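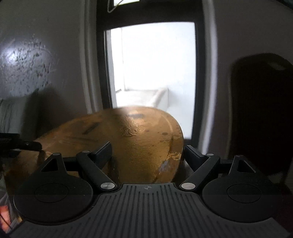

Home | Forums | New posts | Members | Search

Kitchen & Dining > Seating

Round wooden stools in a doorway spot, keep or swap?

Started by sillehaf, 2021-09-13
11 replies | 725 views

sillehaf
OK so I need some outside opinions before my sister and I stop speaking. We have a round wooden stool, that orangey honey brown color everybody's parents had, and it lives next to the doorway between the back room and the kitchen. It's where you sit to put your shoes on, it's where the groceries land, it's where the phone gets left. I love it. My sister says it's in the way and she has kicked it with her bare foot one too many times (fair).

She wants a slim bench along the wall instead. I want to keep the stool and maybe refinish it. The seat has gone kind of sticky along the rim where people grab it. Anyone dealt with that?

papertowel_pete
Sticky rim is hand oil getting into old varnish. We had the exact same thing on four kitchen stools. Wipe it down with mineral spirits on a rag, let it sit overnight, then see what you've got. If it's still tacky the next day the finish itself is going soft and you'll have to take it off.

Don't start with sandpaper. I did and I just gummed up a whole pack of it.

GrannySquare84
Keep the stool!! I have one from my aunt that has been a plant stand, a nightstand, a step for changing light bulbs (I know, I know) and right now it's holding up a fan. You can't do any of that with a bench.

mullness_mike
Going to side with the sister. Anything sitting by a doorway that people walk through twenty times a day is going to get kicked, and a round stool is worse than a square one for this because the legs splay out past the seat on a lot of them. You look down, see the seat, think you've cleared it, and there goes your toe.

How wide is the doorway? If you've got to turn sideways with a laundry basket then it's in the wrong place no matter how much you love it.

sillehaf
Replying to mullness_mike: You don't have to turn sideways! You have to sort of lean. The legs don't stick out much on ours, I think she just walks fast.

mullness_mike
"Sort of lean" is doing a lot of work there.

clusow_carol
Could it live on the other side of the door? We moved ours maybe two feet, out of the path and up against the end of a cabinet, and the complaints stopped that same week. Everyone still sits on it for shoes. My husband didn't even notice it had moved, and he's the one who'd been griping since February.

papertowel_pete
Also what's the finish going to be if you redo it? I used wipe-on poly, three coats, and it's held up fine.

tung_oil_tom
Please don't put poly on an old stool. It'll look like a bowling ball. Oil or hardwax, buff it with a rag, and when it gets scuffed you just rub a bit more on. I have one I did years ago and touch up every winter.

papertowel_pete
Tom, it's a stool people sit on with wet jeans and drop grocery bags on. Oil is lovely on a cutting board. Mine has had a leaking milk jug on it all night and there's no ring.

tung_oil_tom
And when yours chips you get to strip the whole thing again. To each their own. I'd also want to know if the original is shellac before anybody puts anything on it. Dab some rubbing alcohol on the underside, and if it goes tacky in a minute or so, that's shellac.

GrannySquare84
You two did this on the breadbox thread too lol

sillehaf
Haha please continue, I'm learning things. Update for whoever's interested: did the alcohol test underneath and it got gummy right away, so shellac I guess? Going to clean it first like Pete said and then decide. And I've moved it to the other side of the door like Carol suggested, on a trial basis. My sister says the trial basis is one week.

She also found a bench at Russo for 84 dollars and keeps leaving the tab open on my laptop. It doesn't even have a back. It's a plank with legs!

mullness_mike
A plank with legs that goes flat against a wall. Just saying.

clusow_carol
Put felt pads on the feet while you've got it upside down. Ours used to screech every time somebody scooted it.

Sille Hafþórsson (sillehaf)
Good call, I've got some left over from the dining chairs. Will post again once it's been cleaned up.

Share (3) | 14 likes | Reply to this thread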